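**Ticket: inbound mail classification stuck after mailbox migration**
Product: Romon document intake, contact center edition
Customer: Prothero
Assigned to: Rhydian Kneath
Opened: October 2026
Priority: 2 (backlog growing, no data loss)

**Reported problem**

Since the shared mailbox was moved to the new mail host, messages with attachments arrive in Romon but never leave the "Waiting for class" queue. Plain text messages go through and reach the agents as before. At the time of the call the queue held 1,369 items. The customer restarted the intake service before calling us, with no change.

**Checks, first pass**

- Intake service running, no errors at startup.
- Mailbox login fine, new messages picked up on schedule.
- Disk space fine on both servers.
- Classifier answers when called by hand with a text-only message.
- Same call with a PDF attached hangs until timeout.

The log repeats this line for each stuck item:

```
WARN extract: no handler for part type, item parked
```

"Parked" items are not retried. They stay where they are until someone releases them, so the restart could not have helped.

**Cause**

The old host labeled PDF attachments `application/pdf`. The new one labels them `application/octet-stream` and leaves the real type to the file name. Romon's extractor was set to trust the label only. Word files have the same problem. Images are labeled correctly and were not affected.
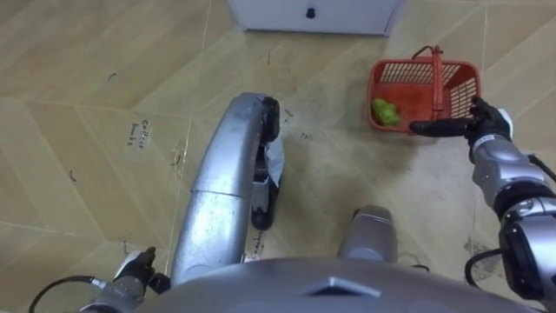 *Red basket on a tiled floor.*

After that I sent the same PDF twice, once from the old host and once from the new. The first was classified, the second parked.

**Fix**

1. Stop intake.
2. In the extractor settings, change `type_source` from `header` to `header_then_name`.
3. Start intake and send one PDF and one Word file to the test queue.
4. Release parked items in batches. Do not release the whole queue at once. The Urkum connector opens a case for every item and will start refusing them.

Step 4 needs the admin role. The customer's account did not have it, so I ran the release from our side with their approval.

**Result**

Queue down to 6 items. Four of those are password-protected PDFs and have to go to an agent by hand. The remaining 2 have no file extension at all, so the new setting doesn't help. I have moved them to manual review and told the customer which senders they came from.

**Still open**

- Resham reporting shows the released items with today's receive time. The original time is in the message header and agents can see it, but the response-time report for the week will be off. Passed to the reporting team.
- Customer asks for an alert when anything is parked. The setting exists (`park_notify`) and is off by default. Waiting for them to send the address it should go to.

Leaving the ticket open until the alert is set up.

— R. Kneath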